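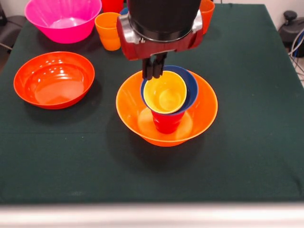
Big orange bowl, with the red, blue and yellow cups nested in it.

Lumwood plastic bowls and cups, 3 months in
Reviewed by Nele Kramer, 7/19/23

Quick one, kids are in the tub.

Bought these to replace the glass stuff after breakage number whatever. Use them every day. Breakfast, snacks, paint water, sand.

Good: the colors. Bright, still bright. The orange bowl is the one everybody fights over, nice wide rim so you can carry it one-handed with popcorn in it. Light comes through the sides which I like more than I expected. Cups stack one in the other and go straight in the bowl, so the whole lot takes up one spot on the shelf. Rims are rounded, no sharp seam on the lip.

Not so good: cups stick a bit when you stack them damp. Twist, dont pull. They can sit a little crooked in each other too, doesn't bother me, bothers my husband. Tomato sauce left a faint ring in one of the bowls and its not coming out. Baking soda helped some.

Dishwasher, top rack only. Did put a cup on the bottom by mistake back in week one, came out fine but wouldnt push it.

Had the Grimlow ones before. Thinner, and two cracked by December. These feel sturdier. Paid 11 dollars on sale, would pay full price for the bowl alone, probaly not for the cups.

4 out of 5. Would like a green one.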